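**Cell 2 transfer station, shift-start inspection**
Site: Skaltinside, sorting hall
Inspected by: Rozália Kuruc
Comments reviewed by: Magdalini Galanis
Form 1476

| Item | Result | Comment |
|---|---|---|
| E-stop, operator side | Pass | Reset needs the key. Key was on its hook. |
| E-stop, rear | Pass | Hard to reach with the tote rack pushed in. |
| Joint torque warnings | Pass | None in log. |
| Finger pads | Pass | Replace at next 1000 cycles. |
| Speed limit with person in zone | Pass | Set to 200 mm/s. |
| Cable routing | Comment | See 1. |
| Work surface | Comment | See 2. |
| Handover sheet signed | Fail | Sunday shift left it blank. |

**Comments**

1. Slack in the cables behind the arm should be tied back. Clekel supplies clips with the service kit; ours has not been opened.

2. The table cover is marked and not pulled flat. Replace it, and smooth the new one before baskets go down. A crease can tilt a basket enough to shift the pick height.

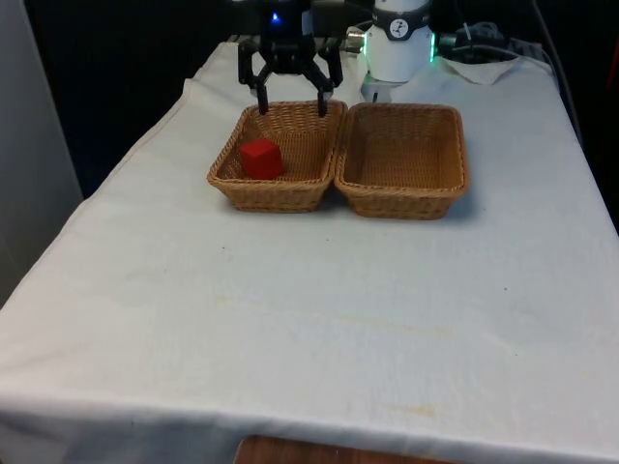

3. Basket changes are still done by hand. Operators now stand at the table for a few minutes an hour instead of the full shift, and two have asked who owns the station the rest of the time. The Moser procedure names a "cell attendant" but gives no duties. Until it does, the person who signs the handover sheet is responsible.

4. Wrist complaints are down since the transfer work moved to the arm. Eye strain reports are up — more than 100 minutes per shift at the status screen for whoever has the desk. Rotate the desk at each break.

5. The Fatness line still uses the old lockout tags. Do not carry them over to this cell.

**Reviewer note (M.G.)**

Agree on 1 through 4. For 5, I have asked for the old tags to be pulled from both lines. Station may run. Handover sheet to be completed before the next start, item 3 back on the list for January.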